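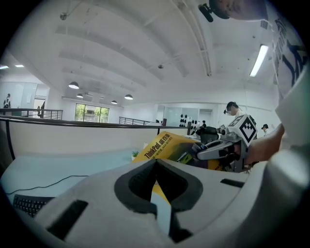 Asunto: Re: [fans-canales] Fichas de creadores: edades, parejas y demás

Hola a todos, contesto deprisa que entro a las cuatro y luego ya no toco el ordenador.

El mensaje de anoche decía:

> He estado mirando las fichas de la web y hay 853 publicadas. De esas, 57 no tienen
> fecha de nacimiento, solo el año, y en unas cuantas más la edad está puesta a mano,
> o sea que se queda vieja en cuanto pasa el cumpleaños. Luego está el apartado de
> pareja. En la de Batton pone "soltero" y en la de Gosling "se desconoce", y las dos
> salen de lo mismo: que nunca han dicho nada. ¿Con qué criterio vamos? Yo quitaría
> el apartado entero, pero entiendo que es lo que más busca la gente.
>
> Otra cosa, ¿alguien sabe de dónde salió lo de los hermanos de Butberg? No encuentro
> la fuente por ningún lado.

Voy por partes.

Edades. De acuerdo en todo. La edad no se escribe, se calcula sola con la fecha. La plantilla ya lo hace desde la primavera, lo que pasa es que las fichas antiguas se importaron tal cual y nadie las repasó. Puedo sacar un listado esta semana de las que la tienen a mano. Si solo sabemos el año, pues se pone el año y ya, sin inventarse un 1 de enero, que eso lo he visto por lo menos en tres y luego viene gente a felicitarles en año nuevo y quedamos fatal.

Pareja. Aquí no estoy tan de acuerdo. Quitarlo entero, no. Pero "soltero" solo si lo ha dicho la persona, en vídeo o por escrito, y con enlace al minuto. Que alguien no suba fotos con nadie no es estar soltero, es no subir fotos. Si no hay nada, el campo se deja en blanco y la plantilla lo esconde. Ni "se desconoce" ni "parece que" ni "los fans sospechan". Lo de Batton lo acabo de vaciar. Lo de Gosling lo dejo para quien lleve esa ficha, que no me acuerdo quién es, que lo diga por aquí.

Y los ex, fuera, salvo que el canal fuera de los dos. Ya tuvimos un correo bastante desagradable en septiembre por eso mismo y no me apetece repetir.

Butberg. Lo de los hermanos viene de un directo antiguo, de cuando todavía hacía lo de las recetas. Dice algo como "mi hermana me va a matar", una frase suelta. De ahí alguien puso dos hermanas y un hermano, no se con qué base. He buscado el directo y está borrado del canal, hay trozos resubidos por ahi pero ninguno con esa parte. Así que fuera hasta que salga algo mejor. Si alguien lo tiene guardado que me mande el enlace en privado.

Patrimonio. No lo mencionabas pero lo meto yo. Sigue habiendo unas 40 fichas con una cifra de "fortuna estimada" copiada de otras páginas, que a su vez la copian entre ellas. La de Sorwood ha pasado por tres cantidades distintas en un año sin que cambiase ninguna fuente. Propongo borrarlas todas de golpe. Si en dos o tres días no protesta nadie las quito, y el que quiera recuperar alguna que traiga la fuente.

Datos curiosos. Estos me gustan y no los tocaría, pero que sean curiosos de verdad y de la persona. "El día que nació la canción más escuchada era tal" no dice nada de nadie, vale para todos los que nacieron ese día. Mejor el primer vídeo que subió, con qué grababa, cómo salió el nombre del canal. En la de Sorwood hay uno buenísimo sobre el nombre (era el usuario que le salió por defecto en un juego) y está enterrado al final del todo, habría que subirlo.

Menores. Esto no lo discuto: si tiene menos de 18, ni pareja, ni colegio, ni ciudad exacta. Provincia o país como mucho. Si veis alguna ficha que se lo salte, la despublicáis directamente y avisáis después, no hace falta preguntar.

Fotos. Que sean las del propio canal o las que manden ellos. Hay varias cogidas de cuentas de fans sin permiso, las voy cambiando según las veo pero solo no llego.

Para repartir, lo que se me ocurre:
- listado de edades a mano: yo
- las 57 sin fecha: quien pueda, por orden alfabético, y apuntáis en la hoja hasta qué letra habéis llegado
- campo de pareja: cada uno en las fichas que lleva
- fotos: falta alguien

Se me queda fuera lo de los canales de dos o más personas, que ahora mismo están unos en una ficha y otros en dos, depende de quién lo hizo. Eso da para otro mensaje, abrid hilo aparte si quereis y no lo mezclamos con este.

Y por favor borrad lo citado que no haga falta al contestar, que el último hilo no había quien lo leyera en el móvil.

Saludos, me voy corriendo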